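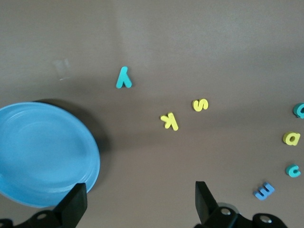
Foam letters next to the blue plate.

Hi all! Doaa Chraibi here, back with the gallery I promised when I posted the Welo budget in June. A bunch of you asked what a two-arm setup looks like when it's doing its job, and what I'd buy differently if I were starting from zero. So, a few pictures, with my shopping notes squeezed in between (sorry, I can't help myself).

First thing: the cheap stuff matters more than you'd think! We set aside 300 dollars for props and I fought for every cent of it. Foam letters and plain round plates are great for sorting practice. The letters are small, they're brightly colored, they land at every angle you can imagine, and when one goes missing you don't have to fill out a form. Buy two sets. You will lose the vowels.

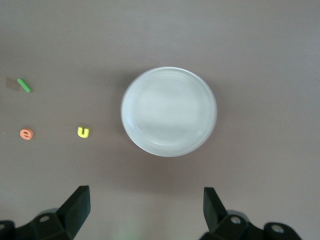

Gripper fingers were the next big argument. Kam-wah Yen wanted to order one spare pair and I wanted a drawer full, and we settled on 9 pairs, which I still think is low. If you're pricing a system, please ask the seller what replacement fingers cost before you sign anything, and ask how long they take to ship. The quote from Tulleck left them out completely, and Erraji had them buried on the last page under "consumables." Same goes for the wrist cameras. I'd put at least one extra in the first order, plus the little cables, plus the screws (oh, the screws).

A plain matte table was one of my favorite purchases, by the way. We looked at a shiny one from Aditano that was gorgeous and I'm so glad we passed, I'd have spent my life fighting glare. 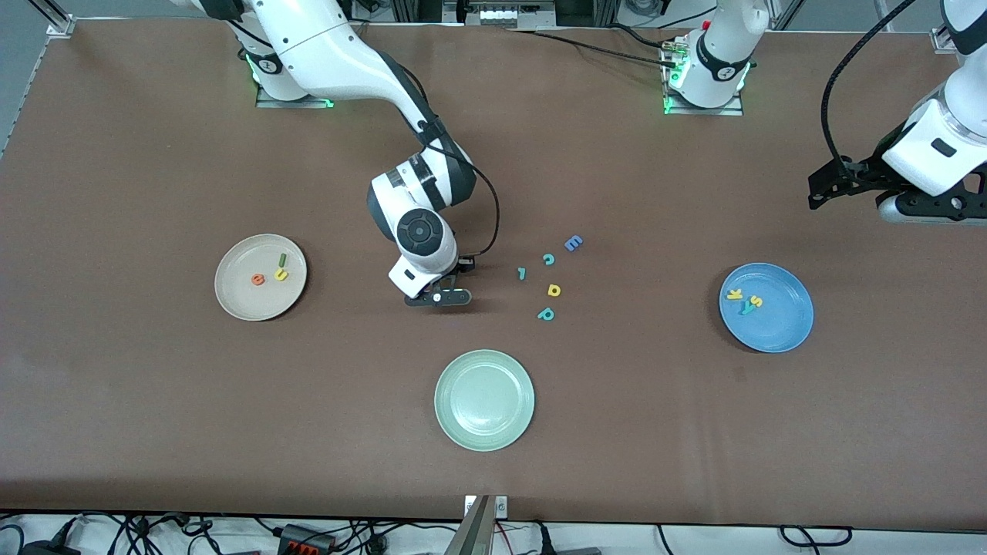

Now for the line I got wrong. I budgeted for two arms and sort of waved my hand at everything that holds them up and plugs them in. Mounting brackets, aluminum profile, power supplies, and cable, cable, cable! By the time we'd added it all up it came to 1,625 dollars that wasn't on my first spreadsheet, and Kam-wah has been very polite about it. Give that stuff its own section, and measure your cable runs with the arms stretched all the way out.

Next on my list is cable trays for the near side of the table, and I'm comparing prices this week. If you've bought some you like, leave me a comment with the size and what you paid.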